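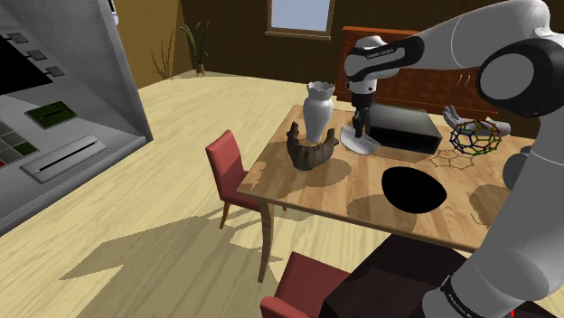 # Can a Robot Clear the Table Yet?

*A page for young readers from the Teltdale Children's Science Library*

Clearing a table is a job that many children can do by the age of six. You look at what is there, pick things up one at a time, and put each one where it belongs. A robot can build a car door or sort a mountain of parcels. Can it also clear a table? The short answer is "sometimes." This page explains the longer answer.

## Practicing in a pretend room

Many robots begin learning in a simulation. A simulation is a place made inside a computer, a little like the world of a video game. The room in our picture was made this way. It has a wooden table, red chairs, a potted plant, and a robot arm, and all of them were drawn by a computer.

A pretend room is a useful place to learn. If a pretend vase falls, there is nothing to sweep up. The computer can put everything back and let the robot try again. It can also mix up the room. A pretend room may hold things you would not expect to find together, such as a white vase, a curved piece of wood, and a model of a molecule. A robot that has met many unusual objects may do better when it meets a new one.

## What makes the job hard?

**Seeing.** You can tell a shadow from a real object without thinking about it. A robot must work this out. On the table in the picture there is a black oval. Is it a flat disc, or is it a hole? Even a person may need to look twice. A robot that guesses wrong may try to pick up something that cannot be picked up.

**Holding.** The arm in the picture has black fingers that point down, and they are gripping a white piece shaped like half of a circle. A thin piece must be held in the right place, or it may turn or slip. A vase with a narrow neck needs a different grip. A crooked piece of wood needs another. Your own hand changes shape for each of these, and your skin tells you how hard you are pressing. Many robot hands can feel very little.

**Moving.** An arm takes up space. While the fingers are busy at one end of the table, the rest of the arm must not knock against a chair or the edge of the tabletop. The robot has to plan a path for every part of itself.

**Deciding.** Suppose you are told, "Please tidy up." You know that a vase may stay on the table and that a used napkin should not. A robot does not know the rules of your home unless it has been taught them. Does the white piece belong in the black box? The robot needs someone to tell it, or it needs to have learned from many tidy tables.

## From the pretend room to the real one

Things learned in a simulation do not always work in a real kitchen. Real cloth folds in ways that are hard to copy. Real spoons can be sticky. Sunlight moves across the floor during the day and changes how everything looks.

The Diria Learning Workshop tested a table-clearing arm to see how large this difference was. First the arm cleared a pretend table 123 times, with the objects in new places each time. Then it was given a real table and 24 real objects, including cups, blocks, and a soft toy. It put 9 of them in the correct box. The cups were the easiest. The soft toy bent out of its grip, and the arm stopped and waited for help.

Nine objects may sound like a poor result. For the people at the workshop, it was useful to know exactly which objects caused trouble, and those objects were added to the next set of lessons.

## What about shops?

Shop jobs can be easier for a machine than home jobs. In the stockroom of the Lalen store, boxes come in the same few sizes and sit on the same shelves. A machine there moves 75 boxes in a morning. It does not work on the shop floor, where customers walk past, children stop suddenly, and a jar may be left in front of the bread. People still do that work.

## So, can machines do chores yet?

Some machines do one chore well. A dishwasher washes dishes, but it cannot carry them to the cupboard. Some robot vacuums can clean a floor, but they cannot lift a sock and fold it. A machine that could do every chore, in any home, would have to see, hold, move, and decide well all at the same time. Robots are still learning to do this.

## Try it yourself

Ask an adult before you begin, and use only things that will not break.

1. Put on a pair of thick mittens.
2. Place a spoon, a sock, a coin, and a crayon on a table.
3. Using only your thumb and one finger, move each object into a box.
4. Close one eye and try again.

Which object was the hardest to lift? Did you drop anything? Write down what you changed the second time.

## Words to know

**Gripper:** the part of a robot arm that takes hold of things.

**Simulation:** a pretend place or event made by a computer.

**Link:** one of the stiff parts of a robot arm, between two joints.

**Joint:** a place where an arm can bend or turn. Your elbow is a joint.

The next page in this series, *How Does Rey Find the Door?*, follows a delivery robot through a school building.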